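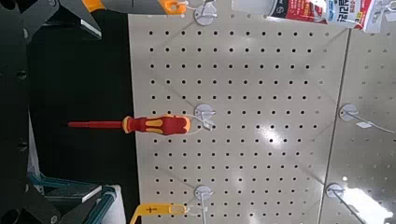
Figure 3. Wrist camera view during collection at the pegboard display, with a screwdriver hanging from the middle hook.

3.2 Collecting demonstrations at the tool display

We wanted our examples to come from a place that had not been tidied up for a robot, and a store display turned out to be a very good teacher in that respect. Hanging goods look easy to a person, who lifts one off its hook with hardly a glance, but they ask a good deal of an arm. The tool has to be held firmly, drawn along the wire without catching, and kept from turning while its plastic loop comes free. We spent most of July at the display we call Taseo, and the data described in this section all come from there.

Each demonstration was given by a person guiding the arm through the Dralent teleoperation setup, with the wrist camera recording throughout. We asked our operators to work at whatever pace felt natural to them, and we are glad we did, for our earlier habit of asking everyone to move slowly had given us a policy that crept along and stopped whenever it was unsure. An episode began with the gripper near the board and ended when the chosen item had been set down, or when the operator called the attempt off. We kept both kinds, with a flag to tell them apart.

In all we gathered 865 episodes with 35 different items. The items were moved between hooks after every 16 episodes, so that the learner could not simply memorize where a given tool lived. We held out 200 episodes for testing and chose them by item, so that no tool in the test set had been seen in training.

A few things about the wrist view deserve a patient word, as they shaped many of our later choices. The first is how little of the display it shows at close range. In Figure 3 the screwdriver on the middle hook can be seen well enough to plan a grasp on its red and yellow-orange handle, while the tools on the hooks above and below it are only partly visible. A learner that sees one such picture at a time has to remember what it saw on the way in, and for this reason we give the policy a short history of past views along with the current one.

The second is light. The pale board throws back the overhead lamps, and the bright patches at the lower right of Figure 3 are strong enough to wash out some of the holes. Our first thought was to cover the lamps, and we did try it for one afternoon - the pictures were lovely, and the policy trained on them did poorly as soon as the covers came off. We went back to the ordinary lighting and kept it for the whole collection.

The third is the hooks themselves. They are white and thin, and against a cream-colored board they are easily lost by a depth sensor. The Ngubane labeling tool let us mark the base plate and the tip of each wire by hand in the first view of an episode, and the marks were then carried forward through the later views. This was slow work, but it gave the policy a direction in which to pull, and we would gladly do it again.

Episodes were checked once by someone other than the operator before they were added to the Plerkow set. The checker looked for missing views, wrong item names, and marks that had drifted away from their hooks. Where the marks had drifted, they were redrawn and the episode was kept. Section 3.3 describes how the episodes were cut into shorter pieces for training.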